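Sorting out the snack bags

8 January 2024

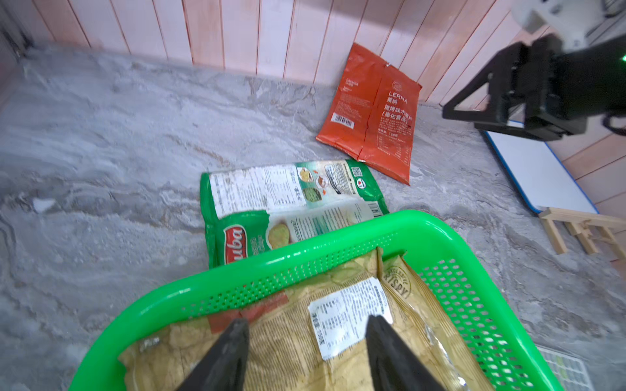

The green basket with one bag in it, two more still on the floor by the pink wall.

The snacks had been living in a grocery sack since we moved to Flordale in May. Every time somebody wanted chips, the whole sack got dumped out and stuffed back in. I finally gave them a basket of their own.

I paid 3 dollars for the green one at Pugh, the discount store on Alent Road. It's plastic with small oval holes in the walls, so crumbs fall through and I can rinse it in the tub. I looked at a wire one too, but the gaps were wide enough to snag a bag.

The tan bag went in first. It says CRISPY in a round logo, and the rest of the print is too small for me without my glasses. The green and white one is face down with the ingredients showing. The orange-red one by the wall is barbecue cassava puffs, brand name LERNA, with Chinese writing on it. I like those best. They're lighter than potato chips and they don't leave as much grease on your fingers.

I tried laying the bags flat, but the bottom one got crushed. Standing them on end works better. Big bags go along the back, small ones in front, and anything open gets a clip and goes on top. I had a pack of 20 clips from Ollell in the kitchen drawer and had used two of them.

The basket goes on the low shelf in the pantry, next to the rice. I measured the shelf before I went to the store and then left the paper at home, so I guessed. It fits if you turn it sideways.

I still have the canned goods to do. Some of the soup came with us from the old apartment and I need to check the dates. The spice drawer can wait until I buy more jars.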